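Titstead Perception and Control Group
Minutes of the March meeting, 10:30 a.m.

Present: perception, planning, tooling. Control joined by phone for items 2 and 3.

1. Previous minutes
Accepted with one fix: the Jirine branch was frozen before the calibration change, not after.

2. Dataset status
The kitchen set now stands at 3,215 episodes. Of these, 136 fail the sync check between the gripper width signal and the video. Tooling will rerun alignment on the failures before anything is dropped. Episodes that fail twice go to a separate folder and stay out of training.

3. Pose estimates on shiny objects
Perception reported that Jirine still loses the plane of flat metal parts in strong sunlight. Steel bowls close to the part make it worse, as the segmenter tends to merge the two surfaces. Lids held upright are the main problem. Ceramic bowls are fine.
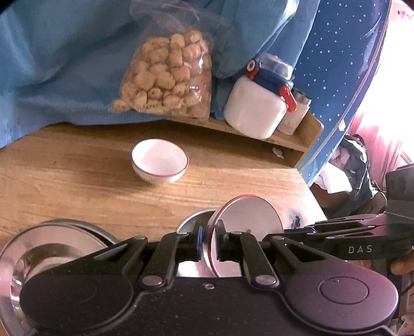
Item 3: metal lid with red rim held between the blue finger pads, steel bowls nearby.

Two options were discussed. The first is to mask saturated pixels before the depth step. The second is to fit the rim only and ignore the face. Planning prefers the second — it needs an edge and an approach direction, and can live without a full surface. Control asked that the estimate carry a confidence value either way, so the Tóth controller can slow down when it is low.

Agreed: try rim fitting first, on a subset of 20 episodes with lids.

4. Planner latency
Replanning in Muletti takes over 22 ms on the test machine with collision checks on. Most of that is mesh loading, which is done again on every call. Caching was agreed. No change to the planner interface for now.

5. Tooling
The episode viewer crashes when a label contains a slash. Fix is written, waiting for review.

Actions
Perception: rim fitting branch, results to the group list.
Planning: mesh cache in Muletti.
Tooling: rerun alignment, merge viewer fix.
Control: send the field format for confidence to perception.

Meeting closed 11:25 a.m. Next meeting in April, same room.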